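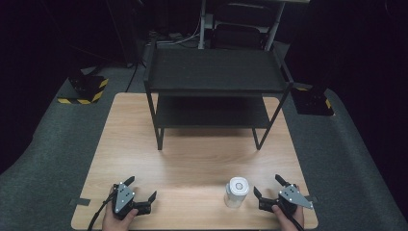 Talks & Handouts

Home | Talks | Small Spaces | Storage | About | Contact

Print this page | E-mail this page

Two Shelves on a Table: speaker notes

Notes for the evening talk at the Gumholm library, August. Doors at half past six, start at seven. Slide numbers have gone missing from this version, so just go by the headings.

Opening

Say hello, thank the library, point out the restrooms. Leave the opening slide up while people find a chair.

Start with the question: who has a table at home they can't see the top of? Wait for the hands. (At Avden nearly every hand went up, and then we all laughed at each other for a good minute. Let that happen if it happens.)

Then straight in. Tonight is about one of my favorite pieces of furniture, and it's hardly furniture at all — a small two-tier shelf that stands on top of a table. Black, thin metal legs, two flat panels. I love these things! I have 4 of them at home and I would find a place for another tomorrow.

Why a shelf on a table

The main idea, and take it slowly. A table gives you one layer. Put a little two-tier unit on it and the same patch of table gives you three: the top, the lower shelf, and the wood underneath. People forget the third one. Look at the slide again and find the open space under the lower shelf, where the tabletop carries on. Flat things go there. Trays, notebooks, the place mats that slide off everything else.

Mention that it's set toward the back of the table. I get excited about this part, so don't rush it. With the unit at the back, all the wood in front of it is still yours. You can write a letter there, or eat a sandwich, or sort the mail. When I started out I put mine dead center because it looked handsome, and for a month I ate supper off my knees.

Open sides

The sides are open and I wouldn't have it any other way. You can reach in from the left or the right and you can see what's in there from your chair. A box with doors is lovely for things you don't want to look at, but on a table I want to be reminded. Bills, vitamins, the library book (nod to our hosts).

Somebody always asks about dust. Yes, there's dust. Dark panels show it sooner than pale ones do. One wipe with a barely damp cloth, top first and then down, and it's done before the kettle boils.

The raised rim

Go back to the slide. There's a slightly raised rim along the far edge of the top shelf. Such a small thing and it makes me so happy. Rim to the back means a pencil that rolls away from you stops. Turn the unit around and the rim is facing you, which some people like for small jars. Try it both ways for a couple of days before you fill it up.

What goes where

Pass around the paper samples here.

Top shelf: things you touch every day, and nothing tall. I keep my glasses, a mug and a small plant there.
Lower shelf: things you touch every week. Stamps, tape, the good scissors.
Underneath: flat and quiet.

Small containers are your friends. There's a little white cylindrical one on the table in the slide, and that's the sort of size I mean: easy to lift with one hand, easy to set back down. White against a black shelf is also very easy to find in the morning! I would much sooner have several little pots than one big basket where the paper clips go to live at the bottom.

Marking the spot

Favorite trick of the whole evening. See the short strips of black tape, one near the left edge of the table and one at the right? Tape marks are wonderful. At the Tumham workshop we put down 2 bits of tape for every shelf, slid the shelf away, cleaned, and slid it back to the marks. You can do the same for anything that wanders — a lamp, a sewing machine, a fruit bowl. Use a tape that peels, and test it somewhere hidden first if your table is an old one with a finish you care about.

Hands-on part

Ask for two people at a time. Each pair gets a table, a shelf and a tub of odds and ends, and 4 minutes to load it. Don't help. Walk around and look interested. Then everybody changes tables and tries to find the scissors.

If the room is shy, do the first one yourself and do it badly.

Weight

Keep this short. Thin legs that angle down to small feet are fine for everyday things, but heavy books belong on the wall or the floor. Put the heavier items on the lower shelf. Press gently on each corner before you load it, and if it rocks, fold a scrap of felt under the short foot.

Close

Mention the Sembiring swap shelf, where people leave storage bits they've stopped using and take something home. It has passed on 300 pieces so far, which thrills me. Handouts are by the door. Questions until the lights go off.

Comments

I was at the Avden talk and went home and cleared my kitchen table the same night. The tape idea is great. My fruit bowl has a home now.

Does this work on a round table? Mine is fairly small and I worry the legs will end up too near the edge.

Reply from the author: It can! Measure across the feet first and leave a hand's width all the way around. If it won't fit, a single-tier one might.

We turned ours with the rim to the front because of the cat. Much better.

Could you post the handout too please, I left mine on the bus.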